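先说一句：表头改过了，旧脚本读新表会报错。看下面「列说明」。

# pretero-dry

Pretero 菜园的香草晾干记录，纯文本 + CSV。薄荷、百里香、鼠尾草、紫苏，还有一点月桂。鲜重、干重、晾的地方、天气、最后味道怎么样。没别的了。

不是论文数据，不是标准流程。自己种自己晾自己记，觉得可能有人用得上，就放出来。

更新：2020年3月10日

## 里面有什么

```
data/
 batches.csv 每批一行
 weights.csv 每次称重一行
 weather.csv 手抄的，有缺
notes/
 taste.md 喝茶、做菜的感想，很主观
 mistakes.md 翻车记录，建议先看这个
scripts/
 merge.py 合表
 ratio.py 算干鲜比
```

`batches.csv` 现在 220 行。`weights.csv` 比它长得多，一批会称好几次。

## 快速用

```
python scripts/merge.py data/ > all.csv
python scripts/ratio.py all.csv
```

Python 3，不用装别的包。Windows 上中文列值可能乱码，用 UTF-8 打开。Excel 直接双击会乱，要走「数据 → 导入」。别问我怎么在 Excel 里修好，我每次也是试出来的。

## 列说明（batches.csv）

| 列 | 意思 | 备注 |
|---|---|---|
| batch_id | 批号 | 字母+序号，M 开头薄荷，T 百里香，S 鼠尾草，Z 紫苏，L 月桂 |
| cut_on | 剪的日子 | 早期几批只有月份 |
| part | 部位 | leaf / sprig / flower |
| fresh_g | 鲜重，克 | 去掉黄叶之后称 |
| dry_g | 干重，克 | 连续两次称没变化才填 |
| place | 晾在哪 | 见下 |
| holder | 用什么装 | 原来叫 tray，改名了 |
| turn | 翻不翻 | 0 不翻，1 每天翻，2 想起来才翻 |
| taste | 味道 1–5 | 5 最好，没尝的留空 |
| note | 随便写 | 中文，有错字 |

`tray` 改成 `holder`，因为后来用的好多都不是盘子。吊着晾的也要填，填 `hang`。

`place` 取值：`shelf`、`attic`、`porch`、`oven`。oven 是烤箱最低档开着门，一共 4 批，效果都不行，后来不弄了。数据没删。

## 怎么称的

厨房秤，Citura 的，精度一克。所以小批次误差很大，鲜重不到 40 克的批次算干鲜比没什么意思，`ratio.py` 默认跳过。要算的话加 `--all`，后果自负。

秤放平。容器先去皮。容器不同，去皮值不一样，别偷懒写死。我偷过懒，M 开头最早那些干重偏高，就是这么来的，在 note 里标了「皮重存疑」。

称完放回原处。隔天在称一遍。中间漏称的没有补，空着就是空着，不要插值。

## 剪和挑

露水干了再剪。下过雨的当天不剪，硬要剪的话 note 里写「雨后」。

薄荷开花前剪，开花后的味道发苦，taste 分普遍低。紫苏叶子大，容易压出黑斑，尽量单层。百里香整枝晾，干了再捋，省事。鼠尾草最慢，叶子厚，摸着脆了中间还是软的，掰一下叶柄，断得干脆才算。

月桂其实鲜的晾的都能用，批数少，别拿来下结论。

洗不洗：没洗过的占大多数。洗过的写 `washed`，沥干再称鲜重。沥没沥干全凭手感，所以这部分鲜重偏高，知道就行。

## 容器 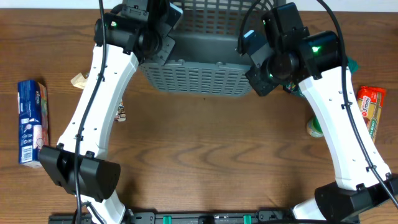
香草晾得匀不匀，容器比地方影响大，至少我这边是这样。盘子底下闷，报纸会粘叶子，纱网好用但是不好搬。塑料筐折中，挑侧面透气的，灰色那种长方形筐就行，壁上一排排小方孔，叶子太碎的会从孔里漏，垫张纱布。直接搁木桌上的话底下垫两根筷子，留条缝。筐里别堆高，薄薄铺一层，多了就分批，批号加后缀 a、b。`holder` 统一写 `basket`，颜色不用记，记的写垫没垫纱布（`basket+cloth`）。

吊晾：一把别太粗，麻绳干了会松，用皮筋。头朝下。纸袋套上能挡灰，但是会慢，套了写 `hang+bag`。

## 已知问题

- weather.csv 的湿度是抄墙上湿度计的，那个湿度计本身准不准没验过
- 五月那段天气断了，本子淋湿了，认不出来的全空着
- 有两个批号重复，一个是薄荷一个是紫苏，merge.py 里按部位硬分开，很丑
- taste 只有一个人打分，感冒那阵子打的不可信，note 里写了「鼻塞」
- 干重没变化 ≠ 真干透，有一批紫苏装罐后返潮，见 mistakes.md

## 存放

玻璃罐，避光，写批号和装罐日期。装完头一个星期每天看一眼罐壁，有水汽马上倒出来重晾，note 写「返晾」，干重按第二次的算，第一次的留在 weights.csv 里别删。

整叶存，用的时候再搓碎。搓碎存的那几罐香味掉得快，taste.md 里有对比，写得很乱。

## 相关

- Nomesow：同一个菜园的播种记录，批号对不上，还没想好怎么连
- Kalniņš 格式：`weights.csv` 的长表写法照这个来的，一行一次称重，别往右边加列

## 提交

欢迎发自己的记录。要求：有鲜重有干重，说清楚用什么装的。没有味道分也收。单位只收克，盎司的请自己换好。别的植物也可以，新开一个字母，在上面的表里补一行。

格式不对的我会直接改，改完在提交信息里说一声。回得慢，农忙的时候更慢。

## 许可

数据 CC0，脚本 MIT。notes 里的文字随便引用，别当健康建议用，里面没有一句是讲功效的。

## TODO

- [ ] 重复批号改掉
- [ ] ratio.py 输出按容器分组
- [ ] 鼠尾草多做几批，整枝和单叶对比
- [x] tray → holder
- [ ] 换个能称到小数的秤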